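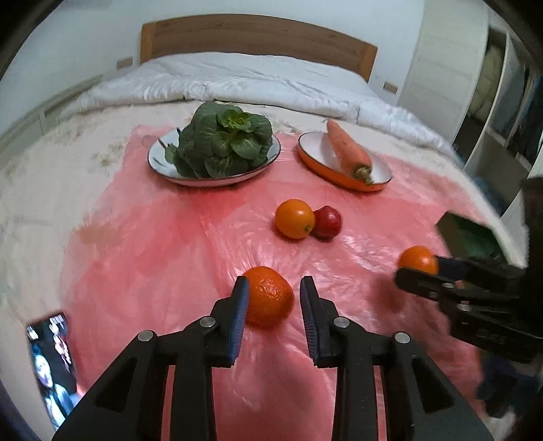
Gwilym Penry wants to know if the Brernley lever press is really any better than the cheap plastic reamer everybody already has in a drawer, and whether it gets more juice out or just makes you feel fancy. Good question, Gwilym! It was under my kettle review, but I'm answering it here, seeing as I've had the Brernley on my counter since before Christmas and have Opinions.

Short version first, for those of you reading this in line somewhere: yes, it's better, I'm keeping mine, and I would still talk a good number of you out of buying one. It's heavy, it's tall, it has one design decision in it that makes me want to write a letter, and if you drink juice on Sundays and no other day then your drawer reamer is fine. Please go make yourself a glass with that and save your money.

Still here? Okay.

What it is

It's a manual citrus press, the kind you see in old diners. You cut your fruit in half, put it on the cone, and pull a long handle down. The top cup comes down over the fruit and the juice runs through a strainer into your glass. No cord, no motor, no charging base. I'd had it up to here with electric juicers after the Itero, which I'll get to.

The body is cast metal and the handle has a rubbery sleeve on it. Mine is cream. It also comes in black and in a red that looked terrific on the website and which my sister says is the exact color of a fire hydrant, so I got talked out of it and I'm still a tiny bit sorry.

Getting it set up

Out of the box it's in two big parts, the stand and the arm, and you join them with a pin and a couple of bolts. The little wrench is included. The instructions are a single folded sheet with drawings and hardly any words, and the drawing for the pin is upside down compared to how you'll be holding the thing, so I put it in backwards the first time and then couldn't work out why the handle stopped halfway. If your handle stops halfway, that's why. Take the pin out, flip it, carry on.

There are four suction feet. They grab my stone counter like you wouldn't believe, and they do nothing at all on the wood one. If you only have butcher block, put a damp dish towel under it. It'll still walk a little on a tough grapefruit.

How it does with juice

So this is Gwilym's question, and I did try to be fair. I bought a bag of navels, all from the same bin, mixed them up, and did half of them on the Brernley and half on my old reamer. One batch, in my kitchen, so don't take it as science. The Brernley got me 332 milliliters and the reamer came in clearly under that. I was surprised by how much wetter the leftover shells from the reamer were when I gave them a squeeze by hand. The ones out of the press were practically leather.

The bigger difference is my wrists, though. With the reamer I'm leaning and twisting and grumbling by the third orange, and with the press I just pull. My thumb joint has been acting up since last March and that alone was worth the money to me. If you have any kind of arthritis in your hands, move this way up your list.

Taste: same! It's orange juice. I've seen people say a press like this is sweeter because it doesn't tear the pith, and maybe, but I did a blind taste at the kitchen table with my eyes shut like a fool and I picked the reamer glass as the nicer one. You'll get a bit less pulp with the press, so if you're a pulp person (I am), take the strainer out. It lifts right off.

One warning on pressing too hard. If you really haul on the handle at the end of the stroke you'll start getting oil out of the skin, and then the juice has that bitter, furniture-polish edge. Ease off when it stops dripping. It took me a week to learn the feel of it.

What fruit it likes

Oranges, obviously. Big ones are what it was made for, and a nice fat navel or a blood orange sits on the cone and goes down in one smooth pull.

Lemons are good if you roll them first. Limes are hit and miss, they slide to the side of the cone and you end up with a lopsided squashed thing and half the juice still in it. I've gone back to my hinged squeezer for limes and I don't see that changing.

Grapefruit, yes, with both hands. The really big ones won't fit under the cup, and I've had to trim the sides off a couple with a knife, which felt ridiculous.

Mandarins and clementines are the ones I get asked about the most. They work, and the juice is wonderful, sweet as anything with a little perfume to it. But the skin is loose, so it likes to slip around on the cone and split, and then you're fishing peel out of the strainer. Chill them for an hour first, they hold together better. Or get the larger ones. For the tiny ones I'd just peel and eat them, they're perfect as they are, and a bowl of fruit on the table will get eaten a lot faster than anyone in my house will wash a juicer.

Don't try a pomegranate. I know the box says you can. I have a shirt that says otherwise. 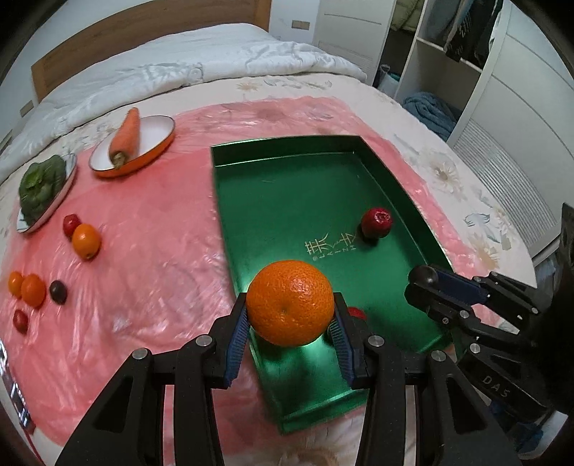
The one thing that drives me nuts

The drip. Oh, the drip! When you take your glass away, the spout keeps going for a good long minute, and there is no tray, no lip, no little flap, nothing to catch it. It just plops onto the counter, and if you don't get it right then it goes tacky and you find it later with your sleeve. Every other press I looked at has something under there. I emailed the company and got a friendly reply suggesting I "place a small dish beneath the spout." Well, sure. I'd figured that out. For this price I would like the dish.

Cleaning

Cone and strainer go in the dishwasher, top rack. The cup doesn't come off, so you wipe that, and you do need to wipe it the same day or the pulp sets like glue in the ridges. An old toothbrush is your friend. I skipped it once on a Monday night and paid for it all the next morning.

The cream finish has held up fine. I've got one chip on the base where I banged it with the skillet, and that's on me.

Versus the Itero and the Warkska

I had the Itero electric for a while before this, and it's quick, I'll give it that. You press down, it whirs, you're done. It's also loud enough to wake the dog, and mine started slipping under pressure, so that the cone would just stop and hum at me when I leaned on it. If you make juice for a crowd and don't care about noise it might suit you better than it did me.

The Warkska is the other lever press people bring up. My neighbor lent me hers for a weekend. It's lighter and a good bit cheaper, it does come with a drip tray, and the handle is shorter, so you have to work harder for the same squeeze. It rocked on my counter the whole time. If you've got strong arms and a small kitchen I'd say go for it and spend the difference on oranges.

A reader named Catrin Howells told me she picked up a Stan press at a yard sale and loves it to bits. I haven't tried one, so I can't tell you anything except that Catrin seems very happy.

About those online reviews

There are 700 of them on the store page I bought from and a lot are clearly from people who'd had it for one breakfast. The complaints that matched mine were the drip and the backwards pin. A few people said the rubber sleeve on the handle works loose. Mine hasn't so far, but I can feel the tiniest bit of twist in it now, and I'll update this if it comes off in my hand.

So should you get one?

If you make fresh juice most mornings, or your hands hurt, or you've got an orange tree and more fruit than you know what to do with, yes, and get it in the color you want and don't listen to your sister. Measure under your cabinets first! With the handle all the way up it's much taller than it looks in the ads, and I have to slide mine forward every time I use it.

If you cook with lemon juice now and then, or live somewhere with no counter to spare, skip it.

Four stars from me. It'd be five with a tray. I'm trying it on key limes next, against my own advice, and if anyone has a trick for keeping small fruit centered on the cone, leave it in the comments, please.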